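Clerno Benchtop Compost Caddy
2 min read

The Clerno is a bucket with a lid. We've sold plenty of caddies with more going on, and most of them came back with the clever bit snapped off, so we're quite fond of this one.

It holds 9 litres, which for a household of 4 means emptying it every couple of days, or daily if somebody has taken up juicing. The lid lifts off in one piece and has a carbon filter clipped inside. Change the filter every 2 months. You'll know if you've forgotten – so will your visitors.

What goes in: peelings, coffee grounds, tea leaves, eggshells, the lettuce you bought with good intentions. Check with your council before adding meat, bones or anything labelled compostable, as the rules seem to change at every postcode.

The handle locks upright for the walk to the green bin and folds flat for the dishwasher. Top rack only. Chie Kinoshita in our warehouse tried the bottom rack and now owns an oval one.

Standard liners fit, and so does a sheet of newspaper if you can still find a newspaper. Comes in charcoal, cream and a green we were told would be popular.
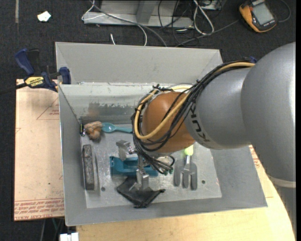
KUKA robot arm over a grey sheet-metal bin.

Spare filters are sold in packs of 4. Spare lids are available too, item 293, mostly to people who have put theirs out with the scraps. Orders placed on a Sunday go out the next working day.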